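From: Birthe Ragnarsson
To: Privstead hall users list
Subject: Re: [hall-users] Whiteboard for the November workshops

Hi Fernanda and everyone,

Sorry to be slow answering, it's been one of those weeks and my inbox got away from me. Lovely to hear the drawing group is up to 4 sessions now!

Fernanda Prata wrote:
> Does the upstairs room still have a whiteboard, or did it go over
> to Dosonstead with the folding tables? And is it on a stand? I'd
> need to turn it so the people near the door can see.

It's still with us, and yes, it has its own stand, so you can angle it however you like.
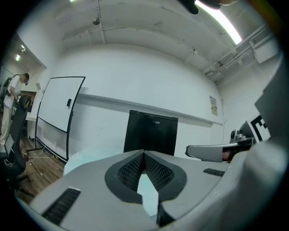
Upstairs room, whiteboard on the left, with the eraser on it.

Do watch the white cables on the floor by the stand when you shift it -- I'd tuck them back toward the wall before your lot arrive. The black mesh office chair can go wherever suits you. Murali has a key if you'd like to get in early and set up, and he's usually about until 4 in the afternoon.

Please bring your own markers. We went through a whole box last term and I still haven't had a chance to get to the shops in Sulemana for more. If anyone else on the list has a few spare colours at home, Fernanda would be glad of them, I'm sure.

Warmly,
Birthe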